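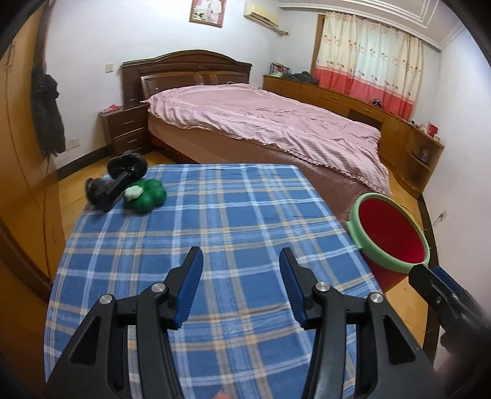 Jirnell House Residents' Association
Minutes of the spring meeting

11/05/2021
Posted by Jolán Hajdu
4 min read

Held in the ground floor lounge, starting at half past six.

Present: Roman Chmielewska (chair), Jolán Hajdu (minutes), Nisreen Tannous, Jacobus Naidoo, and residents from the first, second and third floors.
Apologies: Sang Đồng.

1. Minutes of the last meeting
Agreed as correct, with one change. Under item 6 the flat with the leaking overflow pipe should read 301, not 310. Jolán to amend the copy in the folder.

2. Matters arising
The overflow pipe at 301 was repaired in April. The stain on the outside wall is still there and Roman will ask the managing agents, Kozłowski, whether it can be washed down when the gutters are done.
The new bulb for the side entrance has been fitted. It comes on too late in the evening. Jacobus will look at the timer.

3. Heating and hot water
Several residents on the third floor said their radiators were cold until mid-morning throughout the winter. Nisreen has kept a note of the times and passed it to Kozłowski. Their reply was read out. They say the pump is working as it should and suggest bleeding the radiators.
The meeting did not think this answered the complaint. Two residents had already bled theirs and noticed no difference. It was agreed to ask for the heating engineer to visit while the system is running, and to ask for a date in writing.
A resident asked if the boiler contract with Wilik was up for renewal. Roman said it runs until December. He will get a price from one other firm before then.

4. Bicycle store
The store is full and some of the bikes have flat tyres and have clearly not been used for a long time. It was agreed to put a tag on every bike. Owners are to take the tag off within 4 weeks. Any bike still tagged after that will be moved to the bin yard and kept for a further month before it is given away.
Jacobus offered to write the tags. The code for the door will be changed on the same day and the new one put through letterboxes.

5. Laundry room
The second dryer is taking coins without starting. Joreo have been rung twice and are sending someone. Until then please use the first dryer only. Refunds should be asked for from Joreo directly, the number is on the lid.
There was a long discussion about washing left in the machines. Some wanted a booking sheet again. Others said the last one was ignored. Put to a vote and not carried. Residents are asked to come back for their washing when the cycle ends.

6. Garden
Nisreen has bought compost and bedding plants for the front border at a cost of £80. Receipt seen and payment approved. The hose needs a new connector. Planting will be on a Saturday morning if dry, and a note will go up by the lifts.
The request for a second bench was held over to the next meeting so that Sang can give his view on where it would go.

7. Any other business
Parcels are still being left in the porch in full view of the street. Please take in a neighbour's parcel if you are able to.
The lounge piano needs tuning. No one present knew when it was last done.
A set of keys on a green ribbon was handed in. Roman has them.

8. Next meeting
To be fixed once the engineer's date is known. The meeting closed at ten to eight.

Corrections to Jolán Hajdu, by note under the office door.

© Jirnell House Residents' Association | Contact | Back to top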